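Taped fingers: how often do you rewrap?
Board: Grippers and end effectors

tlapale_t
Started writing up shop rules for our two arms and I'm stuck on the tape section, so let's hear yours! Mine so far:

Wrap from the base toward the tip, one direction only.
Check the tips before every run, power off, with a flashlight.
Full rewrap every 50 picks on cloth.
Log it on the sheet with your initials.

I love blue tape for this. Cheap, easy to see, peels off clean. The check at the tips is the part I really want people to do, and I mean look right where they meet.

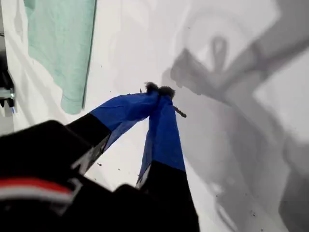

Dark fuzz at the fingertips, specks on the white surface

Lint like that goes in the log too – even if it's one tuft.

kong_xq
Great list! I'd fight you on the 50 though. A fixed number makes people stop looking. At Taludgate we rewrap on condition: any crease you can catch with a fingernail, tape comes off. There are folds on yours I'd already call.

Mowat60
Disagree with kong. "Condition" means something different to whoever is on shift Saturday. Give them a number AND the fingernail test, whichever comes first.

Also, add the work surface. Your white sheet has specks all over it, and you can wipe fingertips all day if they go right back down into that. We shake out or swap the sheet every 60 minutes.

kong_xq
OK, whichever comes first, I can live with that. Still think 50 is low for a plain cloth.

ines.p
Please put in a line about closing the fingers fully after a rewrap and re-zeroing the grip. Extra tape is extra thickness! I skipped it once and spent a whole afternoon blaming the controller.

tlapale_t
Oh, that's a good one, adding it. Sheet swap is going in as well. Keeping the 50 for April and then I'll post what the log says – kong, you can gloat if it's too low.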